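Pruvberg handheld gripper kit, anyone past the first month?
Forum: Grippers and End Effectors
Page 1 of 1

bentshim
Looking at the Pruvberg handheld kit for collecting pick-and-place demos. Two-finger tool, camera mount, software license, $1,398 before shipping. The sales page says "studio-grade," which could mean anything. Has anyone put real hours on one? Mostly I want to know about the finger pads and whether the Bestavbridge software is as bad as the reviews say.

torque_and_see
Had ours since January. The tool is fine. Bestavbridge is a program that wants you to log in again every time you look away from it. Export works if you leave the default folder alone. I renamed the folder once and spent an afternoon regretting it.

Pads: they wear. Ours got scruffy at the tips first, then along the edges. Still grips.

lowgear
"They wear" is generous. Ours looked chewed after 531 episodes. For $1,398 I expect to get through a season of picking up cups without the fingers looking like something the dog had. Pruvberg's answer was that cosmetic wear is normal and would I like to buy more pads.

torque_and_see
Did you?

lowgear
Yes. $40 a pair. I'm not proud of it.

mildly_calibrated
Going to disagree with lowgear here. Pads are a consumable, same as brake pads or pencils. If they were hard enough to stay pretty they'd skate off anything smooth. My complaint is the trigger, which is stiff enough that my hand quits well before the battery does.

Also look at the Figueiredo kit if you haven't. $700, uglier, and you supply your own software, which after Bestavbridge feels like a feature.

lowgear
Brake pads don't come with a brochure that says "built for the long haul." I looked it up to be sure. Page two, big letters.

bentshim
I'd seen the Figueiredo. Doesn't the finger spacing drift?

mildly_calibrated
A bit. You re-zero it in the morning and after lunch. I'd rather do that than log in eleven times.

torque_and_see
Re-zeroing twice a day is how I lost my patience with the Bellov, and that one cost more than either of these. Get the Pruvberg, budget for a second set of pads, skip the hard case. The foam is cut for the previous model and they'll tell you it "mostly fits."

lowgear
It mostly doesn't.

bentshim
OK, reporting back. I got a used Pruvberg with the original pads still on, because apparently I read this whole thread and learned nothing. Bestavbridge has logged me out four times since breakfast. The trigger is as stiff as advertised by everyone except Pruvberg. The pads are worn and I'm going to run them as they are until something starts slipping, then hand over my $40 like the rest of you.

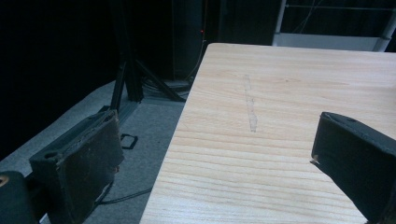
Next job is getting the export to land somewhere other than the default folder. Yes, torque, I saw the warning. I'm doing it anyway, on a copy.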